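Setting the Table Is Back at Plalano!

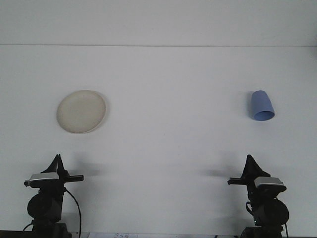 Our table-setting mornings started again in February, and I have been itching to write about them ever since. If you missed them last year, the idea is simple. We put out some dishes, the kids put them where they belong, and then we all sit down and eat something. Everybody starts with very little, and I do mean little. A round cream plate and a light blue cup on a big white table will do nicely, with the cup lying on its side so there is something to fix before you can pour. It looks like nothing much, but I have watched a four-year-old give a cup like that her full attention through an entire song on the radio, and she was so pleased with herself at the end of it!

The cup is the fun part, if you ask me. A plate only has to be slid over to the right spot, but a cup has to be picked up, turned the right way and set down gently (we are still working on gently). Some kids grab it by the rim, some go in with both hands, and one boy likes to roll it toward himself first. All of these are fine with us. Once the cup is standing, we ask where it should live, and there are strong opinions. Our usual answer is above the plate and a bit to the right, though I have been told very firmly that at Grandma's house it goes on the left.

After that we add a fork, then a spoon, then a napkin. Napkins are a whole subject of their own. Trevor Gagnon came in for the last session and showed the older group how to fold one into a pocket for the silverware, and I went home and did it for my own family that night. He has promised to come back and do the fan fold, which I have never once gotten to stay up.

We bought more dishes with the money from the Lodeson bake sale, which brought in $900. Thank you to everyone who baked, and to everyone who ate! That paid for 40 place settings, all plain colors, nothing with a pattern. The plain ones go over so much better with the little kids. They pick a color, they stick with it, and there is far less arguing over who gets the one with the fox on it. The old fox plates have gone to the Indovari room, where I hear they are very popular.

A few people have asked how to try this at home. Clear the table completely, put one plate and one cup well apart from each other, and let your child bring them together into a place setting. Use dishes you don't mind seeing on the floor. Leave the glasses in the cupboard for now.

The next two mornings are open to anyone, and little brothers and sisters are welcome too. We start at ten and eat at eleven. Snack will be toast and fruit, and Ki, our friends from across the hall, are bringing the jam. Please send a message to the front desk if your child can't have nuts, and bring an apron if you have one!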